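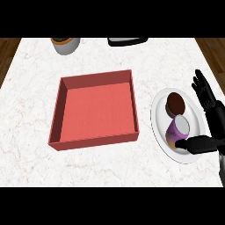 State money for school lunch contract questioned in Briltham

Do parents in Briltham know who gets paid when their children eat lunch at school? Many of them learned it only this May, when the district published its payment records for the first time.

The records show that the district signed a contract with Luro, a private food supplier, and that the state education fund pays most of the bill. Under the contract, Luro receives a fixed payment for 1491 students every school day. But the attendance lists for the same period show that only 991 students took the lunch on a usual day. The difference is paid anyway.

The district says the contract is legal and was approved in an open meeting. This is correct. The meeting was announced on the district website and the vote is in the minutes. However, the number of meals was not in the text that was read aloud before the vote. It was in an attachment of 30 pages, and the attachment was put online only after the contract was signed.

The district gave its position in a written answer to questions from parents:

"The fixed payment protects the district from price increases during the year. A lower number of meals would have meant a higher price for each meal. The board had the full document and had time to read it."

Parents who spoke at the last public meeting did not accept this answer. Several of them asked why the nearby district of Tevovura, which buys lunches from a company called Higuchi, pays only for the meals that are served. Tevovura confirmed this arrangement in a short statement, but it did not want to comment on the decision of its neighbor.

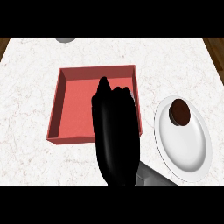

The question is now with the state. Taxpayers in the whole state put money into the education fund, also those who live far from Briltham and have no children in its schools. For this reason, 3 members of the state house asked for a review of all lunch contracts with a fixed payment. They belong to both parties, and they want to have the results before the next budget is discussed.

It is not clear if the review will happen. The chair of the education committee must first put it on the calendar, and until now this was not done. The office of the chair said the request was received and is being studied.

Luro did not answer our questions about the contract. On its website the company says that it "delivers every meal that is ordered", but the site does not explain what is done with the meals that are not eaten.

The contract runs until the end of the next school year. It can be changed earlier if both sides agree – or if the state decides to stop its part of the payment. The Briltham board will speak about it again at its next meeting, which starts at 7 p.m. in the high school library. Residents who want to speak must put their name on the list before the meeting opens.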